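Skostik Restroom Tidying Set

README for release 4

Maintained by Selorm Ankrah

Overview

Skostik is a set of recordings of small cleaning and tidying jobs in restrooms. The jobs are the ordinary ones: picking cloths up off the floor, putting loose items back where they go, clearing the space in front of the toilet, wiping a counter. The set covers the rooms and the things in them, with a short written note for every session.

The restrooms are in shared workspaces and small offices. They are working rooms, and the contents vary a lot from one to the next. Some have a single toilet, some have a toilet and a urinal, and a few open straight onto a storage or work area.

What is included

The release has 180 sessions from 61 rooms. Each session covers one job, or two if the second follows directly from the first (picking up a cloth and then wiping with it, for example). Most sessions run around 60 seconds.

Each session folder holds the recording, a still taken from it, a text file called notes, and a room sheet. The room sheet is the same for every session in that room, so it is repeated. We kept the copies so that a folder makes sense when it is moved on its own.

Rooms

Rooms are grouped under three site names: Trurkum, Agbenyega and Conico. The names stand for groups of buildings, and one group can include more than one floor plan. Trurkum rooms are mostly narrow, with the fixtures along one side. Agbenyega rooms are larger and tend to have a separate counter. Conico is the mixed group, and its room sheets are the longest.

The room sheet lists the floor surface, the fixtures, the counters or cabinets, and what can be seen through an open door. It also lists anything that stays on the floor between sessions. Power adapters and cables are entered under "fixed floor items" if they are not meant to be moved. A cable in the way is not a reason to end a session.

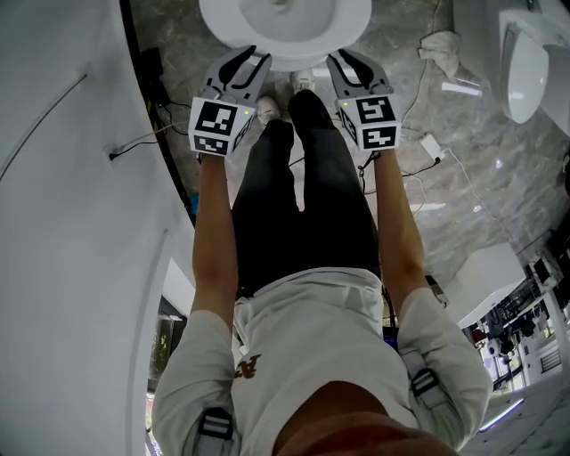
Toilet and wall-mounted urinal on gray marble-patterned tile, with a crumpled white cloth on the floor beside the urinal.

White items are the hardest to label well. Cloths, paper, small boxes, fixtures and adapters can all be white, sometimes in the same corner of a room. In releases 1 and 2 the label "white object" was used too freely. It is now allowed only when the item can't be identified from the recording, and the shape has to be given with it, as in "small white rectangular object."

Floor pattern also matters. Marble-patterned tile has veining that was marked as hair or thread in several early notes. Those notes were checked again for this release, and the room sheets now have a line for pattern as well as color.

Labels

Every item in the notes has a name, a place and a state. Names come from the word list in the labels folder. Places are given by the nearest fixture: "beside urinal," "in front of toilet," "on counter." Left and right are avoided unless two items of the same kind are near the same fixture.

States for cloths are flat, folded, crumpled and hanging. "Used" and "clean" were dropped after release 2, as the people writing notes did not agree on them. Wet and dry were dropped at the same time — a cloth on tile looks much the same either way.

If an item is partly hidden by a hand or a fixture, label it as usual and add "partly hidden." If only an edge shows, leave it out.

Privacy

Rooms were closed to other users during recording. Sessions with a recognizable face, a name badge or a readable document were removed. Clothing and shoes may be visible. Areas beyond an open door were reviewed under the same rules, and desks in those areas account for most of the removals.

Known problems

Conico room sheets use "counter" and "cabinet" for the same furniture in places. Treat them as one category until this is fixed.

Light levels are uneven. Several rooms have colored lighting from a neighboring area, and it can tint the lower part of a wall or the floor. The color names in the notes have not been adjusted for this.

Trash bins are underrepresented. Many rooms had theirs outside the door, so jobs that end at a bin are few.

Changes in release 4

Added the Conico rooms. Added floor pattern to all room sheets. Rechecked cloth states across the set. Corrected the spelling of "urinal" in the word list — old notes with the wrong spelling will still load.

The next update is planned for July and will cover the counter and cabinet labels. Send corrections to Selorm Ankrah with the session folder name and the line to be changed.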